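Beverage dispenser (catering)

A beverage dispenser is a container with a tap, used to serve cold or warm drinks at self-service counters. It is common at hotel breakfasts, conferences and canteens, where guests fill their own cups. The usual parts are a container, a collar, a tap and a base with a drip tray.

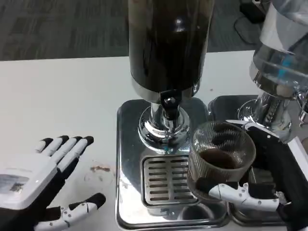
Taps are of two main kinds. A turning tap stays open until it is closed by hand, while a lever tap is normally sprung and closes when released. The lever may end in a knob, as on the dispenser with the dark brown container, where a round silver knob on a black lever sits over a chrome spout. Clearance below the spout limits the height of cup that can be used. Leokadia Kaczorowski's survey of 44 canteens found short clearance to be the most frequent complaint, ahead of slow flow.

The base carries the weight of the full container and collects drips. A slotted grate lets liquid through to the tray beneath, which is emptied by hand. The Trelletti pattern has a lift-out grate and holds up to 211 ml before it overflows. Cieślak bases are shallower and need emptying more often.

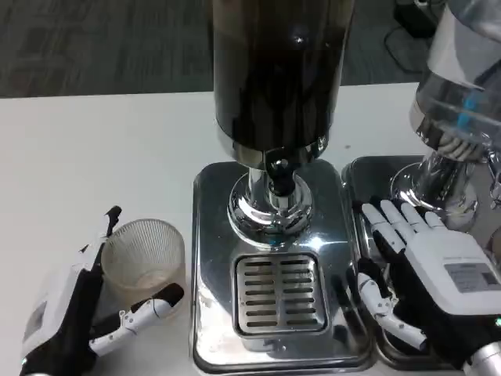 Dispensers are often placed in pairs with the bases touching, which saves counter length but makes the inner sides harder to wipe. Hubert Makowska recommends moving them apart at each cleaning. The tap is taken off and rinsed separately, as residue from juice and milk collects behind the seal.

Containers are either clear or opaque. Clear ones show the level of the drink. Opaque ones hide it, and are generally checked by lifting the lid.

See also: Drip tray; Samovar; Water cooler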